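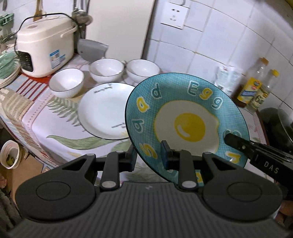 Two grippers on one turquoise plate, at a kitchen counter in Clarkton.

My grandmother could hear a plate about to slip, or so she claimed, and I have thought of her often since our Pevlow gripper began letting go of things last September. The fault was a small one, a worn spring that eased the grip a little early, and it cost us a soup bowl and a nasty cut on a bare foot. What bothers me still is the log. It held 12 early releases before that bowl, every one of them marked "minor," and we all read it over coffee and went back to work! I am very fond of these machines, truly, but I would like the word "minor" taken off the form, and I would like whoever is standing nearest the counter to be the one who decides when we stop.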